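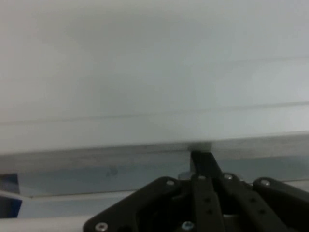 Home | News | Projects | Contact

STESOW, 5th January – The Bramau shared workshop has released the plans for its home-built robot arm, put together by members Ulla Aaltonen and Joonas Leinonen on evenings and weekends.

The black gripper is held together with screws and can be taken apart with hand tools. The full arm has 223 parts and cost $1,519 to build.

"We wanted something you could fix at the kitchen table," said Aaltonen. "The first gripper jammed all through December, so we redrew the linkage."

The plans are free to download. A build class led by Macario Carrillo will run over 2 evenings at the workshop – members get first pick of places.

Press contact: Siwan Kneath, Bramau

We use cookies to improve your visit. Accept | Settings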